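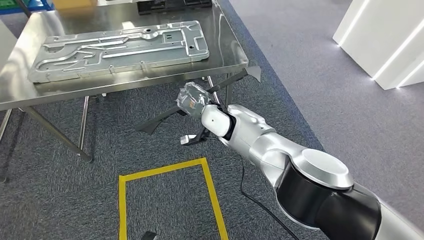 I have been fond of old fire stations since I was small, so when my sister-in-law gave me the Lambrakis station house kit for my birthday, I cleared the dining table the same evening. It is a card and basswood model of a brick engine house with a hose tower, 881 pieces in all, and I loved nearly every one of them! The brick sheets are stamped deep enough to feel with a fingertip, though nothing like the channels and curving loops on that silver-gray panel, and they take a thin wash of paint beautifully. The tower went up in 19 evenings (I am slow, and I like my tea).

My one grumble is the big arched doors. The hinges are paper, and 3 of mine tore before I gave up and used linen tape from Fadeletti, which I'd suggest you buy at the start. 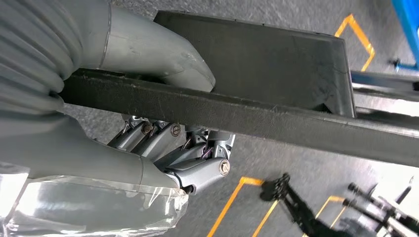 A dark gray bar held in a robotic hand.

The instructions are clear and the little brass bell is a treat. I've already ordered the Vutport town hall to stand next door.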